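Skunditz lab visit, quick notes

Back from the open day at Skunditz, typing this up on the train so excuse the state of it. Thursday afternoon, second slot, too many people for the hallway. Badge printer broken. Coffee good.

Kohei Amano took our group. No slides, straight to the tables. The whole place is about teaching by remote control: one person drives both arms, everything gets recorded, the recordings go to training. Each task gets 192 good runs before they move on. Bad runs get kept too, in a seperate folder. Didn't catch what for.

The one I stayed longest at was the makeup box. Drawers, little knobs, small bottles in a side bin. Sounds easy. Manee Ruangrit was driving and let us watch over her shoulder.
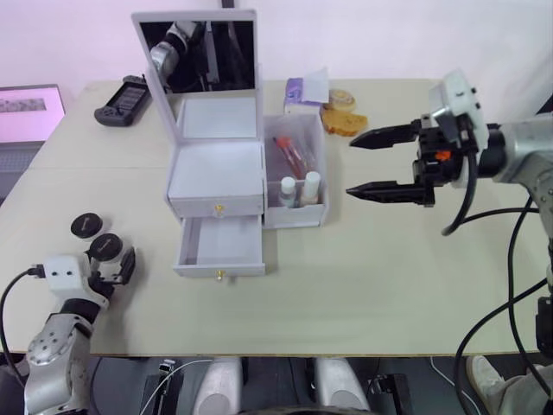
The makeup box with the lower drawer out, both grippers open.

Asked Manee what's hard. The knobs, she said, tiny and slick, and you can't feel them through the controls. You learn to go slow and look. Her first week she pulled the whole box off a table. Mirror survived.

They swap the clutter between runs so the arms don't just memorize one table. Snacks, tissues, whatever is lying around. Somebody in our group asked if the bread was real and Kohei just laughed.

Then I got a try, different table, 2 minutes each. Block into a cup. Harder then it looks, my left hand kept drifting. Got it in once. Lingyun Tian after me got it four times, annoying.

Missed the Platari talk completely, wrong floor. Next visit is Bokness in July, sign-up sheet is by the door at the club, 56 places.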